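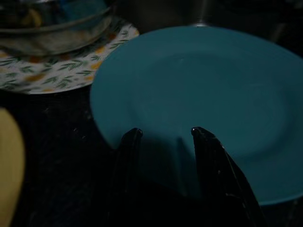 Can a Machine Do My Dishes Yet?

I've been promised a robot that does the dishes for as long as I've had dishes. My mother was promised one too, and all she got was an electric can opener. So when people ask me whether the machines are finally ready for the kitchen, I tend to roll my eyes first and answer second.

My answer has changed a little, though. Look at that teal plate in the black fingers. It's tilted, it's smooth all over, and there are other dishes close by, including a clear glass bowl sitting on a plate with leaves and little fruits on it. Five years ago I'd have bet money against any machine managing a grip like that in light that dim. I'd have lost, and I'd have been glad to pay up.

But a plate is the easy part! Plates are flat and stiff and they come in sets. The glass bowl is what I'd worry about. Clear glass is miserable for a camera, which tends to see whatever is behind it, and if the grip is a hair too tight you're sweeping the floor until bedtime. I've broken plenty of glasses myself, so I can't be too smug about it.

My friend Solange Huet runs the kitchen at Nenance, a lunch place with 72 seats and a dish pit about as big as a closet. She got a sales pitch from a company called Hoarau back in February. The rental was 1,299 a month, and that covered one arm, one gripper and a phone number to call when it got stuck. She asked the salesman what happens when a fork is stuck to a plate with dried egg. He said they were working on forks. She kept her dishwasher, a very fast young man who also takes out the trash and knows which pan the chef will scream about.

I think she was right, for now. A chore is a whole string of small jobs, and most of them don't have a name. You scrape, you stack, you notice the chip in the rim, you move the cat. Thierry Marty, who fixes packing machines at the Falia plant over in Naltcombe, puts it better than I can. His line packs the same jar all day and it's wonderful at it — until somebody changes the lid. Then it's Thierry and a wrench. He told me he logged 248 stoppages last year, and I don't believe my kitchen could go one evening without a lid changing somewhere.

I don't want to be the grump who says it'll never happen. I said that about phones with maps in them, and now I can't find my own dentist without one. If a machine could just put away the clean stuff, slowly, overnight, while I'm asleep, I'd be thrilled. It could take six hours for all I care. I'd even forgive it for putting the mugs on the wrong shelf, because my husband does that already.

What I won't do is pay for the someday version at today's prices. Show me the same arm with a greasy skillet, a wooden spoon and a wine glass, in a sink full of suds, on a regular weeknight. Let it run for a month in a house with kids. If it gets through that, I'll clear off a piece of counter and start saving. Until then there's a sponge by my sink, and tonight it's my turn.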